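Sorting small bits on a white worktop – divided tray or separate pots?

Posted by Freya Ashworth, May 11, 2025

I have a white worktop with a faint wood grain and it collects small things. Pens, caps, little jars with lids, a spray bottle, a plastic tube with a label on it. I want to get everything off the surface and into something with sections. I already own a big see-through plastic tray with long compartments running side by side, and it is sitting there empty because I can't decide how to use it.
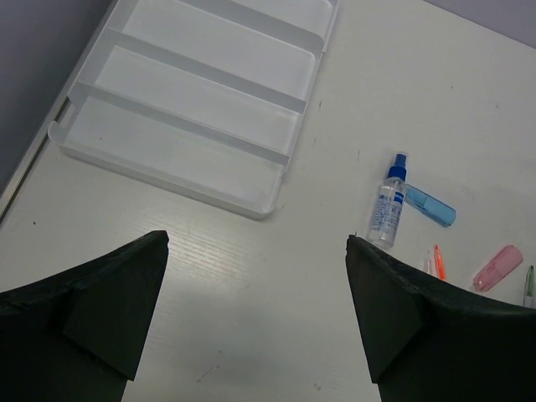
My first thought was to put one type of thing in each section, but the sections are long and the jars are short and round, so they would slide about every time I pick the tray up. The spray bottle would have to lie on its side and I don't trust the cap. I have looked at the Brivo pots, which are 10 for a pack, but then I would have a tray and a load of pots. Has anyone done this with just a tray? Also, what do people do with caps that have come away from their pens? I hate throwing them out.

Radymyr Bondarchuk

Use the tray for long things only. Pens, highlighters, tubes. Anything round or tall stays out of it. I have had a Multon tray for years on this rule and it works fine.

Put the pens in all pointing the same way. If you have highlighters, lay them with the printed side up so you can read them without picking each one up.

For loose caps, go through them in one sitting. Try each cap on every pen of that size, and if it doesn't fit anything, out it goes. I did mine last August and kept far too many "just in case". Pale see-through caps are the ones I miss on a white top, so wipe the surface with your hand before you decide you have finished. Same goes for clear tape and bits of film.
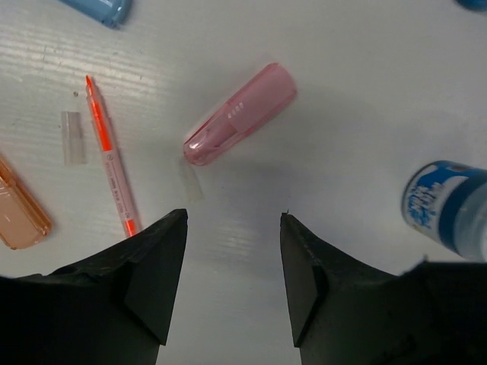 Pink cap and a highlighter on the white top.

A strip of dark paper under the tray helps as well – you notice small clear things against it.

Zakhar Hordiienko

just get pots

Issa Khasawneh

I would keep the tray and leave the jars out. Small jars with lids are stable enough on their own, so stand them together at the back by the wall with the labels facing you. If two have the same pattern on the lid, write on the lid in marker or you will open the wrong one each time.

Spray bottle: upright, always. I lost most of a bottle of Orex by storing it flat in a drawer.

Tubes are the awkward ones. They roll. If yours has a label, put it label up in the narrowest section with a folded bit of kitchen paper at each end.
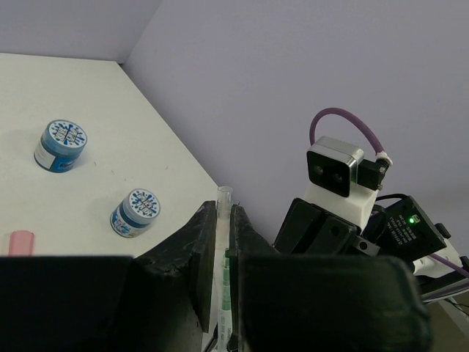
Blue jars with white lids, and the clear tube with its label.

Measure the tray before you buy anything else. Mine is 243 mm across and the insert I ordered was made for 183, so it went back.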